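Stidthorpe Place-Name Society: members' list
Subject: Re: Spelling of Jistard on the parish map, and the May circular 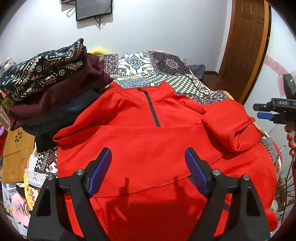
Dear members,

I write on behalf of the editorial panel in reply to Mrs Buchanan's message, which is quoted in full at the foot of this one. The panel met on Sunday and gave most of the afternoon to the points she raises. We are grateful to her for setting them out with such care, and for giving the references.

On the first question, the spelling of Jistard, the panel has decided to keep the form with a single final d in the body of the gazetteer. The longer form, Jistardd, appears twice in the tithe papers, both times in the same hand, and the clerk concerned doubled the final letter of several other names in the district where no one else did. We do not think this is enough to unsettle a spelling which residents use and which stands on the road signs at either end of the village. The longer form will be given in the list of variants, with its source.

On the meaning of the name, opinion was divided and remains so. The entry as drafted says that the second part of the name means "yard" or "enclosure", and that the first part is a personal name. Mrs Buchanan prefers to take the first part as a word for gravel, and points to the old workings on the north side of the lane. The objection is that the workings are first mentioned long after the name is. Gravel may of course lie in a place for a very long time before anyone digs it, and two members of the panel found her case the stronger. The entry will therefore give both explanations, with the personal name placed first and marked as doubtful. Members who hold documents earlier than the tithe papers are asked to let the panel see copies.

On Brerkolon, the panel accepts the correction without reservation. The draft followed the popular account, according to which the name means "the thorny hill of the dove" and commemorates a bird that led a lost traveller to shelter. There is no trace of this story before the Victorian guidebook. The first part is very probably a word for briars, as the guidebook says. The second part is unexplained, and the entry will now say so. The dove will be moved to the notes, where it may be of interest to readers as a piece of local tradition. I should add that the school at Brerkolon has a dove on its badge, and that the panel has no wish to cause it any difficulty.

The third matter was the treatment of names brought in from elsewhere. The house and lane called Walczak take their name from a family who farmed there within living memory. One member had argued that names of this kind were too recent for the gazetteer and should be left for a later supplement. The panel does not agree. A surname attached to a lane by common use is a place-name in the full sense, and it would be strange to print a page of guesses on the meaning of Jistard while leaving out a name whose origin can be stated plainly. Walczak will have its own entry. We would be glad to hear from anyone who can tell us when the lane was first called by that name in writing, and whether an older name was displaced.

Mrs Buchanan also asks about the river. The draft gave "bright water" as the meaning of the river name, citing the county survey. Having looked again, I find that the survey offers this as one possibility and that the confident wording was mine. It will be changed. River names in this part of the country are often older than any of the languages we are able to consult, and the panel would prefer an honest blank to a pleasing translation.

Some practical points follow.

The gazetteer now stands at 574 entries, of which 330 have been checked against at least one early source. The remainder are field names for the most part. Members who have undertaken to check a section are asked to return their sheets before the end of May, whether or not they are complete. Incomplete sheets can be passed to another reader. Sheets which have not been returned cannot.

Please use the abbreviations in the printed key. Several readers have devised their own, and in one case the same letter has been used for "field", "farm" and "ford" on a single page.

Meanings should be given in lower case within quotation marks, and the language of origin should be named wherever it is known. If it is not known, write "uncertain". The word "Celtic" on its own is too broad to be of use and will be queried.

The reading room will be open to members until 12 noon on the day of the next meeting. Maps may be consulted at the long table only and should be returned to the drawer from which they were taken.

Finally, the panel has been asked whether the gazetteer should carry an introduction for visitors, explaining the more common elements such as those for "farm", "clearing" and "crossing". A draft exists and will be circulated to this list in due course. Comments on the draft should be sent to me directly, as the list was slow for several days after the last long exchange.

Yours sincerely,

Ingeborg Gruber
For the editorial panel

Senga Buchanan wrote:

> Dear Dr Gruber,
>
> I have now read the draft pages for the eastern half of the parish and have the following comments for the panel.
>
> Jistard: the tithe papers have a double d in 2 places. Should this not be the headword, being the oldest written form we possess? I am also unconvinced by the personal name, which is not recorded anywhere else. A word for gravel would suit the ground very well.
>
> Brerkolon: I can find no authority for the dove. Both of the books cited in the draft take it from the same guidebook, so they cannot be counted as separate witnesses.
>
> Walczak: I understand that there is some doubt as to whether this should be included. I would ask that it be kept. People give directions by it every day.
>
> The river: is "bright water" quite safe? The survey seemed to me more cautious.
>
> I shall return my own sheets by post, with the maps.
>
> With kind regards,
> Senga Buchanan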